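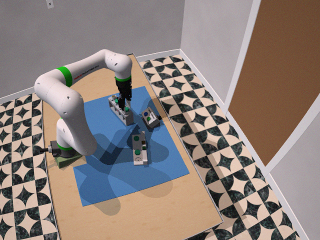
A donation drive run through a small museum needs a written intake procedure before the first box arrives. The steps below are the ones used at Palholm for its spring food and household goods drive, which collects for four local organizations during a temporary exhibition. They assume one collection point, one storage room and a staff of two at the desk. Color coding does most of the sorting work, and the codes should be bands that go all the way around a box so that they can be read from any side of a stack. A sticker on one face is hidden as soon as the box is turned.

Before the drive opens

Ask each partner organization for a list of what it accepts and what it refuses. Get the list in writing and ask for a date on it. Food pantries change their lists often, and a list from last year will be wrong in at least a few lines. Hannelore Aigner, who set up the Palholm forms, asks for three things from each partner: items wanted, items refused, and the name of the person who will sign for pickups.

Combine the lists into a single sheet. Where two partners want the same item, decide in advance how it will be split. The simplest rule is alternate boxes. Splitting by weight is fairer on paper but requires a scale and slows down the desk.

Assign one color to each partner. Use colored packing tape at least one inch wide. Avoid pairs that look alike under storeroom lighting – navy and black, or orange and red. Write the color next to the partner's name at the top of the sheet and tape a copy to the desk.

Setting up the collection point

Place the bins where visitors pass them on the way out. Visitors who come in carrying donations should be able to hand them over at the desk without buying a ticket, and the sign at the entrance should say so.

Use bins that one person can lift when full. Canned goods are heavy, and a bin that holds 80 cans cannot be moved safely without a cart. Line the bins with plain paper, not plastic bags, which tear under cans and hide broken jars.

Keep food out of the galleries. Textiles, wood and paper objects are at risk from insects, and dry goods such as flour and rice can bring them in. Food should go from the desk to the storage room at the end of each day by a route that does not cross an exhibition space. If the building has only one route, move the food in lidded boxes.

Receiving and sorting

1. Check each item against the sheet. Set aside anything refused by all partners.

2. Check the date on food. Most pantries accept goods a short time past a "best by" date, but the limit varies by partner. Baby formula past its date is always set aside.

3. Pack by partner and by type. Do not mix soap or cleaning products with food.

4. Close the box and run the colored tape once around it, overlapping the ends by two inches.

5. Write the box number on the top and on one short side. Enter the number, partner and contents in the log.

Numbers run in a single series for the whole drive and are not restarted for each partner. Palholm reached box 300 in May. Gaps in the series are allowed, but a number is never used twice.

Pickups

Agree on a fixed hour with each partner, preferably before opening. Stack the boxes for that partner near the door the afternoon before. The person picking up signs the log beside each box number. Seon-mi Joo keeps the signed pages in a binder at the desk and copies the totals into a spreadsheet at the end of the month.

Cash is handled separately. Issue a numbered receipt, place the money in the locked drawer and do not enter it in the box log. Checks should be made out to the partner organization directly.

Closing the drive

Remove the bins on the last day and change the entrance sign the same evening. Donations will continue to arrive for a week or two – keep one bin behind the desk for them, and arrange one final pickup with each partner before the log is closed.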